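Liette Morin spends most of her Mondays reading logs. She maintains the motion planner at Dutano, where a team of programmers teaches simulated arms to move kitchen objects, and most of what she reads is failures.

"The grasp is rarely what breaks," she says. "It's the part between the grasp and the place."

The planner she inherited treated a held object as a point at the wrist. That was fine for small things. With anything wide, the arm would plan a clean path and then drag the object through a chair back or the edge of a counter. Her fix was to attach the object's collision mesh to the gripper as soon as the fingers close, and to check every waypoint against the whole shape.

"It's slower. We went from 2 milliseconds a check to something I won't say out loud," she says. "But you get a path you can use."
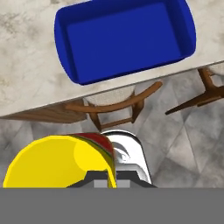

Kitchens make good tests, she says, with their overhangs and their furniture pushed in close. Her current suite has 292 layouts, and each one is run with different start poses, for about 4,000 trials a night. In December the old planner finished 1,520 of them. She won't give the new number until Nermin Uysal, who wrote the scoring code, has checked it.

Uysal is cautious too. "A trial can count as a success when the object lands in the dish after bouncing off the rim," she says. "I'd like to stop counting those."

The next job is replanning while the arm is moving. Morin has a branch that does it — it crashes when two plans arrive at once — and she hopes to merge it after the scoring is settled.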